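Egocentric demonstration collection

Egocentric demonstration collection is the practice of recording people doing ordinary tasks from a camera worn on the head or chest, so that the recordings can be used to train robots. It is one of several ways of gathering examples for a learning system, alongside teleoperation, hand-guided teaching and simulation. Supporters value it for its low cost and for the range of places it can reach. Critics question how much of what a person does with two hands can be carried over to a machine with different hands, and whether the size of a collection says much about its worth.

Background

Most robot learning methods depend on demonstrations. In teleoperation, an operator drives the robot directly, and the motor commands are saved together with the camera images. The result fits the robot exactly, but it is slow to produce and tied to places where a robot can be set up. Worn cameras remove the robot from the recording stage. A person puts on a headband or a pair of glasses, does the laundry or washes the dishes, and hands in the video.

The saving is real, though it is often overstated. Motor commands are missing from such video and have to be estimated, usually from the position of the hands. Grip force can't be read from an ordinary image at all. A hand that disappears into a bag or a drawer leaves a gap that software has to fill with a guess.

Methods

A typical session begins with a short written task, such as "sort the clothes" or "fill the basket." Some projects give strict scripts and ask for many repeats. Others ask only that the wearer go on with normal chores. Scripted footage is easier to label, but wearers tend to slow down and hold objects up to the camera, habits that a trained system may copy. Unscripted footage is closer to daily life and much harder to cut into usable pieces.

The Tutia project used both approaches. Its public notes list 102 tasks and 500 hours of video, recorded at 30 frames per second. The notes give less space to how the hours were divided among the tasks, and a reader can't tell from them whether a rare chore was filmed many times or hardly at all. Gornent, a later collection, reported hours per task but left out failed attempts. This is common practice and a doubtful one – a system that has never seen a dropped sock has little to go on when it drops one.

Labeling is done after recording. Annotators mark where each action starts and stops and write a short phrase for it. Two annotators working on the same clip will often disagree about when reaching turns into grasping, and few collections publish how often this happens.

Laundry as a test case

Laundry appears in many collections. Cloth folds and bunches in ways that are hard to predict, and the work involves bags, baskets, doors and buttons. Recording in public laundromats adds different machines, floor heights and lighting to footage that would otherwise come from a handful of homes.
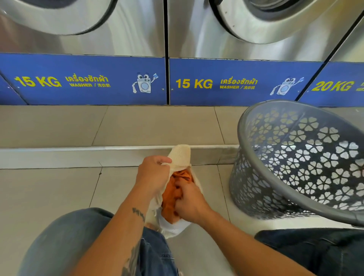
Anitha Poduval, who reviewed the laundry portion of the Achari collection, argued that variety of place had been confused with variety of action. Wearers went to new sites but brought the same kinds of clothes and handled them in the same order. Her review also found that signs and labels in several languages were rarely marked, even where a person would need to read them to choose a machine of the right size. The Achari team replied that text could be labeled later. Version 2 of the collection did not include it.

Reported results

Claims of success usually rest on mixed training, in which a large body of worn-camera video is combined with a smaller set of robot demonstrations. The Drendar group reported better performance on sorting tasks after adding human video. The comparison has been criticized on the ground that the mixed system was also trained for longer, so the gain can't be credited to the video alone. The group has not released a run with equal training time.

Privacy

A camera at eye level records whatever the wearer faces, including bystanders, screens and mail. Blurring faces is standard. Tattoos, voices and the layout of a home are treated less evenly, and consent forms often describe future use in very broad terms. Wearers can usually ask for their footage to be removed, but removal from a published set does not reach systems already trained on it.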